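How a Mesh Shelf Holds Things Up

Fliltora for Young Makers: Furniture and Storage

A shelf is a flat surface that carries a load. The load is whatever is put on it: books, shoes, a basket of crayons. Gravity pulls the load down, and the shelf has to push back up with the same force. If it can't, it bends or breaks.

This page is about small shelf units with mesh sides, the sort used on desks and worktops.

The parts

A small shelf unit has three kinds of part. The frame is the set of thin bars along the edges. The boards are the flat pieces where things are placed. The panels fill in the sides and the back.

Each part has its own work to do. The boards hold the load. The frame carries the weight of the upper board down to whatever the unit is standing on. The panels stop things from falling out, and they also help the frame to keep its shape.

Why use mesh?

Mesh is a sheet with many small holes in it, arranged in a regular pattern. Wire mesh can be made by weaving wires together or by joining them where they cross. It needs less material than a solid sheet of the same size and thickness, so it weighs less. Air can pass through it. Light can too, and for this reason you can see the wall behind a mesh panel.

The holes must be smaller than the things being stored. A pencil may slip through a wide mesh. It will not slip through a fine one.
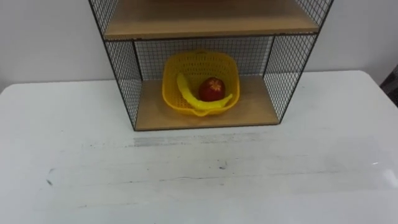
Why does it not lean over?

Make a square from four strips of card, with a paper fastener at each corner. Push one corner sideways. The square leans and turns into a diamond shape. Engineers call this racking.

Now glue a sheet of paper across the square and push again. It is much harder to move. A side panel or back panel does the same for a shelf unit.

Load and mass

The mass of an object is measured in grams or kilograms. One kilogram is 1000 grams. To find the load on a shelf, add together the mass of everything on it.

A worked sum:
Basket: 118 grams
Wooden blocks: 900 grams
Total load: 1018 grams

Put heavy things on the lowest board. This keeps the unit steady, as most of the mass is close to the table. A unit with all its heavy things at the top is easier to knock over.

Why put a basket on a shelf?

Small things roll and spread out. A basket keeps them in one group, and the whole group can be lifted out together. Leave a gap above the basket so that your hand can reach in.

Words to know

Load: the weight a shelf carries.
Mesh: a sheet with a pattern of small holes.
Racking: leaning sideways out of shape.

Next page: Hinges and Handles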